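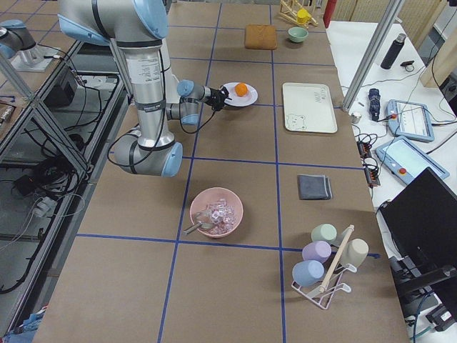

I have been trying to eat less sugar since October, when my dentist in Favholm found two holes in teeth that had been fine for years. I don't have a good record with this sort of thing. I've given up biscuits before and replaced them with cereal bars, then looked at the packet and found I was eating much the same thing in a different shape. This time I wanted a rule simple enough to follow when tired, and the rule is one orange on a plain white plate at four in the afternoon, and nothing else sweet until supper.

Four o'clock is when it goes wrong for me. Breakfast and lunch are easy enough. By mid-afternoon I've usually been at my desk too long and would eat anything in the cupboard. I used to walk down to the Vitale bakery on the corner for an almond slice, and on bad days I bought a second one for later and ate it on the way home. I kept the receipts for a while and they came to 57 pounds in a single month. I stopped keeping the receipts.

The first two weeks were unpleasant. I had headaches most afternoons and was short with people. Ji-hoon Gil, who shares the office with me, asked whether I'd had bad news. I told him I'd stopped eating cake and he said he would rather I started again. By the third week the headaches had gone, and I noticed I was sleeping through until the alarm, though I had also stopped drinking coffee after lunch, so I can't say which of the two did it.

Choosing oranges has taken more learning than I expected. The ones from the supermarket in Drisance come in a net and are usually dry by the weekend. The market ones cost more but are heavier for their size, and weight is the best guide I've found. Colour tells you very little. I've had pale ones with a green patch at the stalk that were the best of the bag, and bright ones that tasted of water. I keep them in the fridge now and take the day's one out at lunchtime, as they have more flavour when they aren't cold.

I peel it at the table and don't read or look at my phone. My aunt, Assunta Amato, eats all her fruit with a small knife and fork and takes the peel off in one long strip. I can't do that. I score it in quarters from top to bottom, pull the pieces away with my thumb and accept that there will be juice on my sleeve. It takes me four or five minutes, and an almond slice used to take one.

I've started saving some of the peel too. Dried on a tray over the radiator, it goes hard in two days and keeps well in a jar. I put a strip in rice while it cooks, or in a stew with beef and a bay leaf. I tried making candied peel in November, before remembering what I was supposed to be doing, and gave the whole batch to my neighbours.

There have been lapses. I had cake at a wedding in Plerkport and then cake again at the breakfast the next morning. I also ate most of a tin of shortbread over Christmas - it was a present, and I told myself that made a difference. I went back to the oranges afterwards without making much of it.

My next check-up is in the spring. The dentist also wants me to rinse with water after fruit, because of the acid, and to wait half an hour before brushing. I remember the rinsing most days. The waiting I'm still bad at.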